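Pullora Garment Steamer User Guide
Section 3: Setting Up and Steaming Clothes 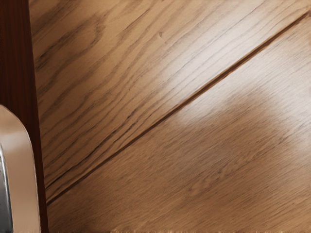
Read this section through once before you plug in the steamer. Keep the guide, as the fabric settings are not printed on the unit.

Assembling the stand

1. Set the base on a level floor with the wheels locked.
2. Slide the lower pole into the socket at the back of the base. Turn the collar clockwise until it stops.
3. Pull the upper pole out to the height you want and close both clips. Fully extended, the pole measures 143 cm. For dresses and long coats, use the full height. For shirts and blouses, 124 cm is enough.
4. Hook the hanger bar onto the top of the pole. The Pullora logo faces forward.
5. Push the hose connector onto the steam outlet and turn it until it clicks.

Note: If you bought the Ernen folding hanger, fit it in place of the hanger bar. The two cannot be used together.

Filling the tank

1. Make sure the steamer is unplugged.
2. Lift the tank straight up by its handle and turn it over.
3. Unscrew the cap and fill to the MAX line with cold tap water. In hard water areas use distilled water, or mix tap and distilled in equal parts.
4. Close the cap, turn the tank upright and lower it onto the base. A few bubbles will rise as the water settles.

Caution: Do not add perfume, fabric softener, starch or vinegar to the tank. These damage the heater and can leave marks on clothing. Damage of this kind is not covered by the warranty.

Choosing a setting

Check the care label first. If it says "do not steam," don't.

Setting 1: silk, satin, chiffon, lace
Setting 2: polyester, viscose, wool, knits
Setting 3: cotton, linen, denim

For blends, go by the most delicate fiber. Sequins and glued trim should be steamed from the inside of the garment only, on setting 1. Leather, suede, waxed jackets and velvet should not be steamed with this unit.

Steaming a garment

1. Plug in the steamer and turn the dial to your setting. The light goes from red to green when it is ready.
2. Point the head away from you and let it run until the first drops have cleared.
3. Hang the garment and fasten the top button so the collar keeps its shape.
4. Start at the shoulders and work down slowly, pulling the hem lightly with your free hand. Wear the glove on that hand.
5. For pleats, clip the bottom edge together and steam from top to bottom without pressing.
6. Leave the garment on the hanger for 2 minutes before wearing it or putting it in the closet.

Warning: Steam burns. Never steam clothes while someone is wearing them, and keep the hose straight above the base. If you hear gurgling, lift the head to let water run back down the hose.

The Owen fabric brush and the Hadari crease clip are sold separately. Let the head cool completely before attaching either one.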